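How to put a new cord on a stone pendant

Jul 24, 2018

The old cord of a pendant becomes thin at the place where it goes through the stone. Change it before it breaks. You need 880 mm of waxed cotton cord, sharp scissors and a little clear glue. I buy the cord from Rimum, but any cord that fits the hole is good.

Cut the old cord away and clean the hole with a dry toothpick. Do not push a metal needle inside, it can chip the edge.
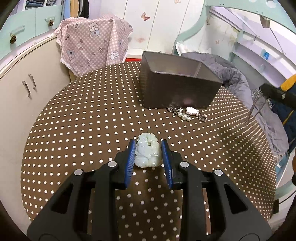
Carved jade pendant with a small drilled hole near the top.

Fold the new cord in the middle and pass the loop through the hole. Put both ends through the loop and pull slowly. If the loop does not enter, wet its tip with glue, press it flat and wait 7 minutes.

Tie the ends with a sliding knot of 6 turns. Put one drop of glue on each cut end and leave it to dry overnight.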